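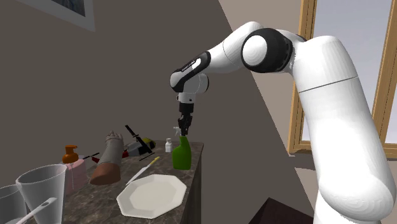
*Green spray bottle on a dark, marbled countertop.*

The Lelgate Open, the fighting game tournament held each April in Tarport, will add 2 titles to its schedule and expand to 300 player places.

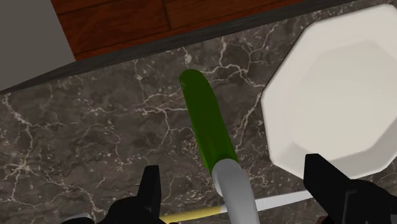 **By Darnell Begay, Lelgate Press Office**

TARPORT – Lelgate today confirmed that Dinberg Arcade will sponsor the Open's top 8 finals. Passes go on sale Tuesday at noon. The main hall will seat 700 spectators.

"Players from Lawal and the coast asked for a larger bracket, and we are pleased to offer one," said Armindo Vilela, tournament director.

Entrants must register online before the event. Controllers will not be supplied. The full schedule will be issued with the final rules.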